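Notebook - site terms and licence wording
29 November 2018

Carried on with the terms page for the Ellari parts library. Draft 7 is now on the shared drive and replaces everything before it. Draft 6 had two governing law clauses, one left over from the Phetsri template, and they disagreed. Kept the one naming England and Wales. The other is struck out with tracking on so that Teemu Leinonen can see what went.

Scope. The terms cover the public site, the download area and the drawings served from it. They do not cover the Damby mirror, which has its own page and its own operator. Added a line saying so in clause 2. The old wording ("this site and all related sites") would have caught Damby by accident, and we have no authority to set terms for it.

Acceptance. The old text relied on browsing alone: use the site and you are bound. Left that for ordinary reading of pages. For downloads there is now a tick box, unticked by default, with the link to the terms beside it and not in the footer. The form stores the version number of the terms and the time. It does not store the IP address. Checked on the test server with 20 submissions, all logged against the right version. One blank submission was refused, as it should be.

Licence to use. Wording as it stands:

"You may download one copy of each drawing for your own use or for use inside your organisation. You may not remove any copyright notice, sell the drawing, or place it on another server without our written consent."

"Inside your organisation" is still loose. A contractor working on site for a licensee may or may not be inside it. Teemu suggests "employees and contractors working under your direction". Will put that in draft 8 unless Jinura object, as half the drawings are theirs.
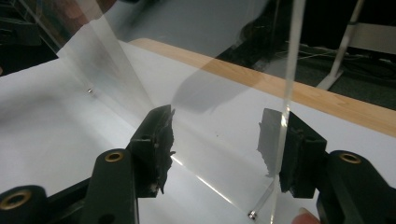
Does the licence end by itself if someone breaks the terms? It ends on written notice, and the user then has 27 days to delete their copies. Automatic ending was in draft 4 and came out, as it left no clear date to work from.

Liability. The blanket exclusion is gone. It tried to exclude everything, death and personal injury included, and that part would not stand. The replacement excludes loss of profit and loss of data only, and says plainly that nothing in the clause limits liability that cannot be limited by law. Longer than before by two lines.

Changes to terms. 60 days' notice on the front page for anything that cuts down a user's rights. Spelling fixes and broken links can be corrected without notice, but the version number still moves - otherwise the log from the tick box is no use.

Numbering. Cross-references broke again when clause 9 was split. Clause 11 pointed to itself. Fixed by hand. Must be rechecked after the next edit.

Open:
- Jinura to confirm the copyright line, company name in full
- contractor wording, see above
- cookie paragraph still refers to a counter we removed in April
- ask Damby for a link back to our page from theirs
- PDF copy of draft 7 for Teemu, with clause numbers showing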